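How to Pack Dishes for a Move

Start on the kitchen two weeks out. Clear one counter, wipe it down and lay a folded towel on it. Buy more paper than you think you need. I went through 600 sheets of plain newsprint on my last kitchen, most of it on the everyday stuff.

Sort before you wrap. Put flat plates together, then bowls, then anything with a painted or stamped surface. Decorated pieces get a sheet of tissue first so the newsprint ink can't rub off on them.

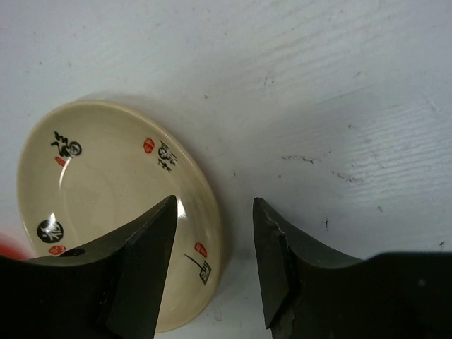
Shallow dish with black brushwork and red seals.

Wrap each plate corner to corner and tape the last fold. Stand plates on edge in the box — never flat — with crumpled paper underneath and between. Keep a dish box under 36 pounds. Write KITCHEN on 2 sides and the top.

Fill any gap you can push a fist into. Close the flaps and shake the box gently. If it rattles, open it and add paper.

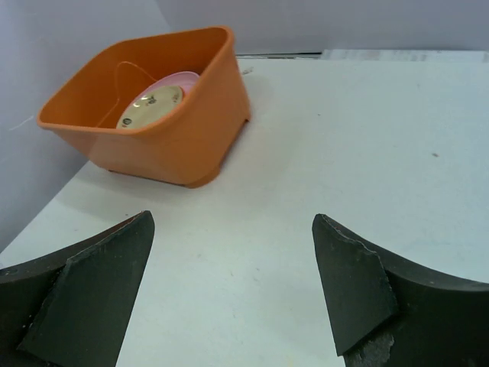 Leave out what you'll use on the last day and the first morning. Deirdre Foley, who taught me to pack, kept these things out of the boxes altogether and carried them in the car. An open plastic bin does the job, like the orange one with the pink dish tipped against its side. For the drive, tuck a towel around whatever goes in. Put the kettle and dish soap in last.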